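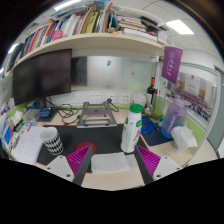 A desk with a black mat, a patterned cup and a page of handwritten notes.

The Parkley network security project ends in October, after 2 years of work by research groups in Grurnusberg and Nundotdale. Its coordinator spoke to us between sessions of the closing meeting about what the groups found and what is left to do.

The project looked at how small public offices handle stolen passwords. The team asked 100 offices to take part, and 22 agreed to share their login records. "We had hoped for more," the coordinator said. "Most of the refusals came from legal departments. The technical staff usually wanted to join."

From those records the groups picked out 1,028 login attempts that used a password already known to have leaked. The software built to flag them is called Rey. It runs on the office's own server and sends no passwords outside.

"The first version was too slow," the coordinator said. "People were waiting at the login screen and calling the help desk. We rewrote the lookup part over one summer, and the complaints stopped."

Asked about working across two countries, the coordinator said the paperwork took longer than the programming. The data agreement alone went through four drafts. The students got along well from the start and held a joint call every morning at 9, which was late afternoon for the Nundotdale side.

Rey's code will be released with a short installation guide. The login records will stay with the offices that provided them. A second proposal, on shared accounts in schools and clinics, has been sent in, and the groups expect an answer in the spring.

"Two of our students have already started on the test setup," the coordinator said. "They didn't want to wait."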